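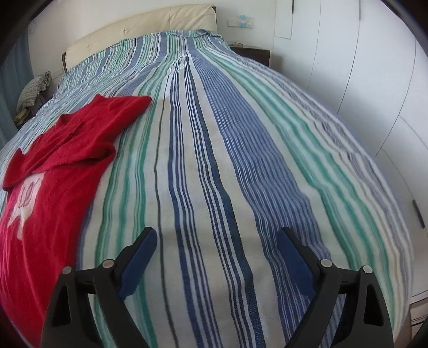
The Bed Is the Best Folding Table in the House

2026-01-16

Most advice on laundry assumes a dedicated surface: a counter over the washer, a fold-down shelf, a table at hip height. Most apartments have none of these. They have a bed, and the bed is where the clean clothes go. I want to argue that this arrangement deserves to be treated as a proper work method, with its own rules, and that the choice of bedspread matters more to it than the choice of folding technique.

Start with area. A shirt laid flat with the sleeves out needs a good deal of room on every side, and a kitchen table rarely has it once the fruit bowl and the mail are counted. A bed gives that room from the foot all the way to the headboard. It also gives friction. Cotton on cotton stays put when a sleeve is pulled across it, while a polished tabletop lets the whole garment travel.

The usual objection is softness. A mattress gives under the hand, so a crease cannot be pressed in with the palm the way it can on wood. I accept this for dress shirts and table linen. For fleece, toweling and knitwear it makes no difference, as these fabrics do not hold a sharp crease in the first place. Anyone who sorts a week of household laundry by type will find that the soft pile is the larger one.

The second objection is height. A bed is too low for a long folding session, and bending over one for 30 minutes is a poor idea. The remedy is to fold in short runs. I stop at 9 items, carry them to the drawer, and come back. The walk resets the lower back and keeps the finished stack from spreading into the unfinished one. A kneeling position at the side also works, if the floor covering allows it.

Now the bedspread. A plain one hides nothing and helps with nothing. A lengthwise stripe is a set of parallel guide lines, and it should be used as such. With navy, teal, charcoal and white bands running from the foot of the bed to the headboard, a shirt can be squared against one edge and folded to the next. The width of the folded piece then repeats from one garment to another with no board or template. Color helps too. A red top shows up at once against blue and green, and so does its outline, which makes a twisted hem or a trapped collar easy to catch before the fold is made.

I have tried the alternatives. The Mestum folding board produces an even stack, but it is another object to store, and it is sized for adult shirts only. The Ceruro table clamps to a door and wobbles. I used a Lencho bedspread in a small check for a year and found the grid too fine to follow. Wide bands of unequal color are easier for the eye, and the stripe can be found again after looking away.

Two conditions have to be met for any of this to work. The first is that the bed must be made, and made tightly enough that the stripes run straight. Slight wrinkles do no harm. A bunch of folds up by the headboard does, because it bends the lines and steals length from the working area. Pull the cover toward the foot, then check the drop along the side.

The second condition is that the bed has to be cleared by night. A crumpled shirt on one side and a cloth pushed up against the wall are normal at four in the afternoon. At eleven they become a pile on a chair, and the chair is where folding systems fail. My own rule is that nothing is put down near the headboard at all. The corner between mattress and wall collects small things, and whatever slips in there is missed until the sheets are changed.

A word on cost. I paid 125 for the bedspread I use now, against 200 for a folding counter quoted by Brotport in May, and the counter would have blocked half of a window. The price of the bedspread should be set against the fact that a bed needs a cover anyway. The counter would have had one job.

I would still want a hard surface for ironing, and I keep a board for that behind the door. Everything else gets folded on the stripes — shirts lengthwise, towels across.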